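Forums > Books and Ideas > Environmental Writing > Is "resilience" doing any work in these books?

Is "resilience" doing any work in these books?

Started by marl_pit, May 7, 2024

I've now read the Drunier collection on place and persuasion cover to cover, all 34 chapters, and I'm less sure what "resilience" means than when I began. In chapter 2 it's flood defences. By chapter 9 it's a way of writing letters to the council. Towards the end it seems to be a mood.
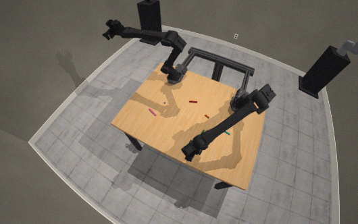 The one that finally annoyed me was the Indcombe chapter. The author takes the consultation leaflets for the river scheme, finds the word "resilient" all over them, and concludes that the language "made" a resilient community. Did it? There's not one interview with anybody who lives there. I'd like to know if a single household read the leaflet before putting it in the recycling.

Has anyone got more out of this book than I did?

hedgelayer
I liked it more than you. The Indcombe chapter doesn't claim the leaflets changed the river, it claims they changed who got to speak about the river. People who talked in terms of "resilience" got answered and people who talked about wet carpets got a form letter. That's a real effect of words and I thought she showed it pretty well from the replies in the appendix.

marl_pit
She showed that some letters got longer replies than others. The replies came from different departments! I'd want to see the same office answering both sorts before I believed the vocabulary did it.

tansy
Is this the edition with the Prokura chapter? My reading group did that one in September and it nearly finished us off.

marl_pit
Yes, that's the one. Prokura's annual reports, read as "pastoral". I did laugh at the bit about the wheat field on the cover.

tansy
I thought that was the strongest thing in it. She goes year by year and shows "the land" turning into "our landscapes" and then "our shared landscapes", while the company is buying more of it. You don't need interviews for that. The reports are the evidence.

oldcopse
Evidence of what, though? Firms write guff. I spent years writing some of it and I can tell you how "shared" gets into a report – somebody in the next office thinks the paragraph sounds cold. I wouldn't hang a theory of ecology on it.

hedgelayer
How it got in doesn't matter much. It went out to every shareholder and planning officer and they read it. You could write "shared" by accident and it would still have an effect.

oldcopse
It might. Show me the planning officer. I keep asking this of these books and I keep getting another quotation from a leaflet.

fenlight
Has anyone tried Trevor's book on drainage pamphlets? It covers the fens from 1504 onwards and it's duller on the page but he follows what happened after each pamphlet came out: who signed, who paid, which bank got built. Where he can't tell, he says so. I'd put it well ahead of the Drunier one.

tansy
I gave up on Trevor. A whole section on spelling.

fenlight
Skip the spelling. Start at the second part.

marl_pit
Ordered a used copy, so thanks for that. I'll give the Prokura chapter another go as well, though I still think "pastoral" is being stretched to cover any picture with grass in it.

hedgelayer
If you're rereading, do the Indcombe appendix again too. Two of the letters are from the same office. I checked last night, they're next to each other near the back.

marl_pit
Two letters. All right, I'll look, but two isn't many to build a chapter on.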